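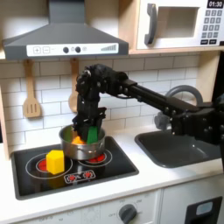 Gripper in the pot, yellow block on the left burner, toy kitchen otherwise minding its own business.

Is the Mitbridge tabletop arm kit worth it for a beginner?

I'm looking at the Mitbridge kit, the one with the black arm and the two-finger gripper, and I want to set it up on a play kitchen like the one in the picture. The goal is plain pick and place: take something out of the pot, put it on the counter, repeat until I feel I've accomplished something. The kit is $600 without the training add-on, and the add-on is another $80 on top. The sales page says "ready in an afternoon." It doesn't say whose afternoon. Do I need the add-on? And is a metal pot a terrible idea for a first task? I can solder, and I can follow Python if it speaks slowly.

tallspoon

Buy it. Mine works great. Skip the add-on, you can find all that stuff for free.

Fukwood

"Ready in an afternoon" is true if you count the arm standing up and waving. Getting it to do anything in a kitchen took me 12 evenings, two of them spent on a cable I had run on the wrong side of the wrist. Leave slack there. The drawing in the manual shows none, and the first time the wrist turned all the way, mine pulled its own plug.
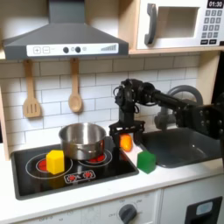 Soft or slightly rounded things are where I'd start, out on the open counter between the stove and the sink. Toy fruit is good. Blocks are fine too, as long as you come down square on them. Leave the pot for week two. Getting in is easy enough, but on the way out the fingers like to catch the rim, and then you own an arm that throws cookware. A shiny pot also confused my camera badly under a bright lamp - I moved the lamp and gained more than I had from a weekend of fiddling with settings.

On the add-on, I disagree with tallspoon, a little. Most of it is videos you could live without. The part I used was the calibration sheet and the sample recordings, which gave me something to compare my own sad attempts against. If $80 hurts, wait. They had it half off last October.

One complaint for the pile: the gripper pads wear smooth. Support sent me a new pair free, after asking three times whether I had tried turning it off.

Hae-won Yeon

Does anyone know if it ships to Jededdale? The checkout page just spins for me.

Forsberg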